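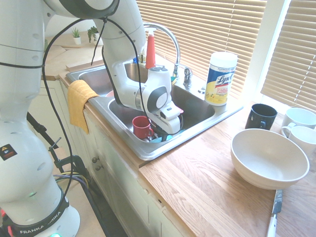 Double-basin stainless steel sink with a red mug in the right-hand basin.

Ukcombe Supply > Kitchen > Water > Under-Sink Filters > Buto Single Stage

Filed under: Drinking Water, Under the Counter, Things We Argued About

Buto Single Stage Under-Sink Water Filter
Item 2733
$215

We went back and forth on whether to stock this. Water filters are a part of the business where the claims run a long way ahead of the goods, and we have turned down more of them than we have sold. The Buto made it onto the shelf because it does a small job and the box is fairly honest about that. The brochure is another matter, and we'll get to the brochure.

What it is

One housing, one carbon block cartridge, one short hose in and one short hose out. It mounts on the cabinet wall under your sink and goes on the cold line to your existing faucet. There is no tank, no pump, no light, no app and no separate little faucet to drill a hole for. It doesn't plug in.

A carbon block takes out chlorine taste and smell, and it catches rust flakes and grit. If your tap water smells like a public pool in August, you will notice the difference in the first glass. If your tap water already tastes fine to you, we would ask why you are on this page. Plenty of people buy a filter after reading something alarming and then can't tell the two glasses apart. We can't either, at one of our two stores, and we sell the thing.

What it is not

It is not a softener. It will do nothing about the white crust on your kettle or the spots on your glasses. Hardness is dissolved calcium and magnesium, and it goes straight through carbon. We get this question more than any other and the answer doesn't change with the price of the filter.

It is not for well water that hasn't been tested, or for any water you've been told not to drink. Carbon doesn't make unsafe water safe. If you are on a private well, get a lab test first and buy whatever the test says you need, which may be nothing, or may be something we don't carry.

It is not a lead filter as far as we are concerned. The brochure says the cartridge "helps address" heavy metals. We asked Buto what that meant and for a certificate that named lead, and we were sent the brochure again. Until there is a certificate we can read, please treat this as a taste and grit filter. If lead is your worry, look for a filter that is certified for lead by name, with the paperwork for that exact model and that exact cartridge.

About the brochure

It says "restores water to its natural energy." We don't know what that is.

It says "removes up to 99%." Of what, it doesn't say until the footnote, and the footnote says chlorine. "Up to" also covers zero, so we don't put much weight on that line. What we can tell you is that the pool smell goes away and stays away for a good while.

It says the cartridge lasts 1000 gallons. That might be true in a lab with clean water running at a steady trickle. Your pipes are not a lab. We'd plan on changing it when the taste comes back or the flow drops off, and at twelve months no matter what. A cartridge that has sat wet under a sink for two years is not one we'd drink from, even if it has only seen half its gallons.

It also says "installs in minutes." Some number of minutes, yes.

Installing it

If you have shut-off valves that turn, a normal half-inch cold line and room to get both arms in the cabinet, this is an easy afternoon job for a handy person. Those are three separate ifs. Old shut-off valves are the usual trouble. They haven't been touched in years, and when you do touch them they either won't close or they close and then drip from the stem. Try yours before you order. Turn the cold one off, open the faucet, and see whether the water really stops. Turn it back on and look at it again after an hour with a dry paper towel. If the towel is wet you have a valve to replace before you have a filter to install.

Measure the cabinet too. The housing needs clear space below it so the bowl can be unscrewed and dropped straight down. With a double sink you also have the drain pipes crossing the middle of the cabinet, and usually the best wall is the side wall nearest the cold valve. If you've got a disposal on one side, put the filter on the other. People who mount it behind the disposal end up calling us in a year when it's time for a new cartridge, and all we can say is that it will have to move.

The screws in the box are short and soft. We'd throw them out and use decent ones into solid wood. A full housing is heavier than it looks, and particle board doesn't hold well, especially once it has been damp.

Renters, ask first. It comes out again without leaving much more than screw holes, but a leak under a kitchen sink can do a lot of damage to the people downstairs, and your landlord may have a view on who pays.

Flush it before you drink from it. Run the cold tap until the water stops coming out gray, and then for five minutes more. The gray is carbon dust. It won't hurt you but it looks terrible and it gets in the aerator, so unscrew the aerator first.

Flow

You will lose some. Anyone who says a filter doesn't slow the water is selling filters (we are too, but still). On good city pressure most people stop noticing within a week. On weak pressure you will notice every time you fill a pasta pot. If your cold side is already slow, fix that first. A faucet with a clogged aerator is free to fix and is behind a fair share of the "low pressure" we hear about.

Remember it filters everything that comes out of the cold side, including what you use to rinse plates. That's the trade for not having a second faucet. You use up the cartridge faster than you would with a dedicated drinking tap, and you are paying to take the chlorine out of water that is on its way down the drain. For one or two people it hardly matters. For a big household that washes a lot by hand, it does, and a plain pitcher in the fridge might suit you better and cost a lot less.

Cartridges

Buto wants you to buy Buto cartridges. The housing is a common ten-inch size, and standard ten-inch carbon blocks fit it. We've run Pramine blocks in ours with no leaks and no difference that anyone here could taste. Buto says this voids the warranty on the housing. It may. Read the warranty card, weigh the price of a housing against the price of the cartridges and decide for yourself. We stock both kinds and make close to the same on each, so we have no dog in it.

We do not recommend the no-name blocks sold in bulk packs. The ones we cut open had end caps that came away with a thumbnail. Once the cap lifts, the water goes around the carbon instead of through it, and you'd never know except by taste.

There is a "Premium Alkaline" cartridge in the Buto catalog. We don't carry it and don't plan to.

How it compares

The Morikawa two-stage unit is the obvious other choice. It has a separate sediment stage ahead of the carbon, so the carbon lasts longer in houses with old iron pipes and a lot of rust. It's also bigger, costs more, and has four more places to leak. If you clean brown grit out of your aerator every month, get the Morikawa. If you don't, the extra stage is mostly something else to change.

The Morikawa is sold with a figure of 3000 gallons on the box. That's for the pair and assumes you swap the sediment stage along the way. We mention it because customers hold the two boxes next to each other and think one lasts three times as long as the other. It doesn't work out like that in a real kitchen.

What we don't like

The wrench is thin plastic and flexes. It'll open the housing the first time and might not the third. A dab of silicone grease on the big O-ring helps more than a better wrench does.

The instructions are one sheet, with drawings, and the drawing for the inlet and outlet is easy to read backward. The arrow molded on the cap is right. Go by the arrow.

There is no shut-off built into the head, so changing a cartridge means going in to the cold valve again. At this price there could have been one.

The housing is opaque white, so you can't see the state of the cartridge. Some people prefer that. We don't.

In the box

Filter head and bowl
One carbon block cartridge
Two flexible hoses
Mounting bracket and four screws (see above)
Wrench
Instruction sheet
Brochure

Returns

Unopened, thirty days. Once it has had water through it we can't take it back for any reason except a fault in the housing. "I couldn't taste a difference" isn't a fault, so please fill a glass tonight and smell it before you order.

Price checked 30 November 2022. Buto has told us to expect an increase and hasn't told us how much.

Related items

Morikawa Two-Stage Under-Sink Filter
Pramine Ten-Inch Carbon Block, single
Buto Replacement Cartridge
Quarter-Turn Shut-Off Valve, half inch
Silicone Grease, small tub
Faucet Aerators, assorted
Filter Pitcher for the Fridge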